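Radu project: July progress report
Sorin Nedelcu, perception and control, for the Prinero review group 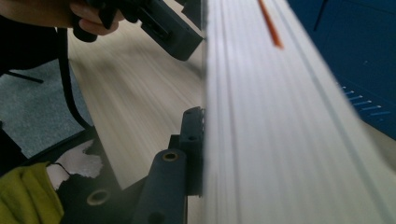
Most of my July went into the contact estimator, the piece of Radu that decides how far the fingers still have to travel before they touch something. You'll remember from my last note that it was fine on boxes and bottles and pretty bad on anything with a repeating surface. Well, I've been living with repeating surfaces ever since! The pale ridged thing in the picture is a good case: all those thin lines run the same way, so when the feature tracker slips sideways by one line, the match looks just as good as the right one and the depth wanders off with it. The left edge is crisp, though, and the orange streak near the top gives the tracker one spot that doesn't look like its neighbors. I now let the estimator lean on borders and odd marks like those first and only fall back on the ridges when it has nothing better.

Blur was the other headache. When the tool moves quickly the wood grain of the tabletop turns to soft streaks, and the old code happily tracked the streaks. I added a sharpness check per image tile (it's crude, basically a threshold and a vote between neighboring tiles) and anything that fails gets dropped before the pose update. The finger pad stays in the same part of the view, so I mask it out separately.

Now the numbers. The full replay set is 3709 clips. I pulled out 500 of the hardest ones, all stripes, slats and page edges, and I rerun those every night. The old estimator lost track on 11 percent of them. The new one is down to 7, which I'm pleased with but not ready to brag about, as most of what's left is the same kind of failure: very long ridges with both ends out of view. I have a half-working fix that carries the last good edge forward for a few frames. It helps in replay and makes the planner twitchy, so it's switched off for now.

On tooling, the Malletti viewer finally scrubs backward without crashing (sorry to everyone who put up with that all spring). You can also tag a bad clip straight from the viewer and it lands in the nightly run.

What slipped: the Dultalwood planner interface. I'd promised you a draft and you're getting a list of function names and an open argument over units. I'd like to move it to next month's work and keep the budget line where it is. I could also use more time on the shared compute box, since the nightly run is still going when people come in at 8 a.m. and they want their machine back.

Next up is the edge carry-forward, then the planner interface, then a first pass at soft materials if there's any month left. Call me if you want to see the replays, I'm happy to walk anyone through them.

Sorin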